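電子レンジのドアボタンを双腕ロボットに押させる

2024年12月12日　Yaroslav Harasym

共同工房Sunadsideで組んでいる双腕機の作業メモです。前回はアームの固定と配線まで書きました。今回は手首カメラの位置合わせと、ボタンを押す動作の教示を扱います。制御ソフトは自作のGrindasineで、9月の版以降なら同じ手順で動きます。

1. 準備

天板は白、背景も白い布にしています。レンジは壁と平行に置き、ドアが開く側に腕を置かないようにします。電源ケーブルは背面から右へ逃がし、右腕の可動範囲に入らないことを手で動かして確かめてください。

2. 手首カメラの位置合わせ

グリッパーを開いた状態で、手首カメラの映像を見ながら右腕をレンジの正面下側へ寄せます。左右の指先が両方とも画面に入る角度でカメラを固定します。片方しか見えないと、あとで中心がずれます。

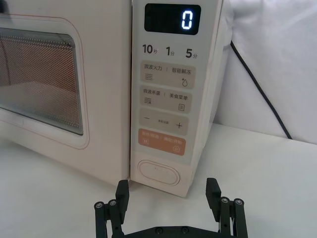

目標点の登録は、押す場所ごとに1点ずつ行います。Grindasineの「目標追加」を開き、映像上でボタンの中心をクリックします。ドアを開けるボタンは操作パネルの一番下にある楕円形のもので、開いた左右の指の間に収まる位置まで寄せてあれば、そのまま中心を取れます。オレンジ色のボタンは左が「暂停/取消」、右が「确定/开始」と一つの枠に並んでいるので、枠の中央ではなく左右別々に登録します。名前は「取消」「開始」など短いものにしておくと、後の手順で選びやすくなります。

3. 押す動作の教示

(1) グリッパーを閉じ、ボタンの手前30 mmで止めます。この点を「待機」として保存します。
(2) パネルに対して垂直に、低速でまっすぐ前進させます。
(3) 指先が触れた位置から7 mm押し込み、その点を「押下」として保存します。
(4) 待機点まで戻します。戻りの速度は前進と同じで構いません。

押し込み量はうちの機種での値です。最初は3 mmから始め、少しずつ増やしてください。指先が斜めに当たると滑るので、Barretoの手首ブラケットを使っている場合は、先に角度のねじを締め直します。

4. 胸カメラでの確認

手首側だけでは腕全体の姿勢がわかりません。胸の高さのカメラに切り替え、左腕が邪魔をしていないか、レンジが傾いていないかを見ます。表示部とドアの窓が同時に見える高さにしておくと、動作中の確認が楽です。

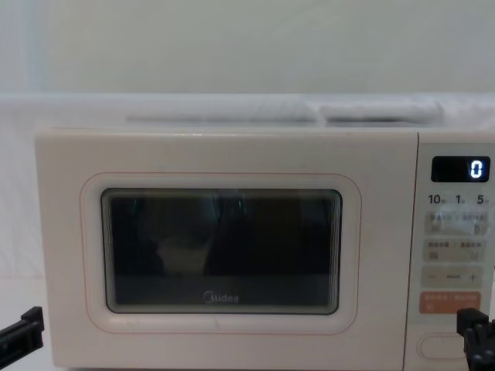

胸カメラの映像。右のグリッパーは操作パネル下部の手前、左はレンジの左脇。

5. 再生

教示した動作を通しで5回再生します。途中で一度でも外れたら、押下点ではなく待機点から取り直します。レンジを動かした場合は2の位置合わせからやり直しです。記録はTulisent形式で書き出し、レンジの置き位置もメモ欄に入れておきます。

次回はドアを開けた後、左腕で扉を押さえる動作を追加します。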